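Home First Aid Kits: Your Questions Answered
Filed under: Home & Family, Safety Basics
4 min read

Irnwood Community Health gets a lot of mail about first aid kits, and most of it covers the same ground. Gifty Laryea, who teaches our evening class, wrote the answers. Teemu Vuorinen checked them and added the part on bandages.

Do I need to buy a ready-made kit?
No. A ready-made kit saves time, but you can build one from a drugstore shelf. Many boxed kits are mostly small adhesive strips. If you buy one, read the contents list on the back and add what is missing.

What should be in it?
Adhesive strips in several sizes, sterile gauze pads, medical tape, two elastic bandages, blunt-tip scissors, tweezers, disposable gloves, a thermometer and a cold pack. Add a written list of emergency numbers and any medicines people in the house take.

Where should I keep it?
A hall closet or a high kitchen shelf works well. Bathrooms get damp, and damp ruins tape and paper wrappers. Tell everyone in the house where it is, including babysitters.

How often should I check it?
Twice a year. We do ours in November and again in spring. Throw out anything past its date or with a torn wrapper. Replace what you used.

Can I wash and reuse an elastic bandage?
Usually yes, if it is for one person and has no blood on it. Hand wash in cool water with mild soap, press it in a towel and lay it flat to dry. Don't wring it or put it in the dryer. Once it no longer springs back, replace it.

What is the right way to roll one?
Start at one end and roll firmly on a flat surface, keeping the edges even. A tight, even roll is easier to control when you wrap an ankle or wrist.

How tight should the wrap be?
Snug, with no pain. Start at the end farthest from the heart and overlap each turn by half. Check fingers or toes every few minutes at first. If they tingle, feel cold or change color, take the wrap off and start again more loosely. Take it off for sleep unless a doctor has told you otherwise.

Do I need a separate kit for the car?
It's a good idea. Heat is hard on tape and ointments, so check the car kit more often. Keep medicines in the house.

Does your class cover all this?
Yes. It meets at the Hapeta Street hall and takes 9 people at a time. Bring a bandage from home if you want to practice with your own. 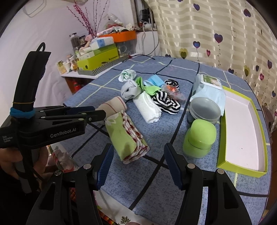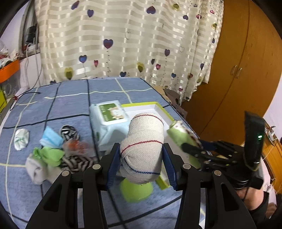 Second photo: a rolled crepe bandage with its loose end folded over.

Who do I call if someone is badly hurt?
Your local emergency number, before you open the kit. Stay on the line and do what the dispatcher tells you.

Related
Treating small kitchen burns
What to pack for a day hike at Zokwood
Ankle sprains: when to see a doctor
Storing medicines safely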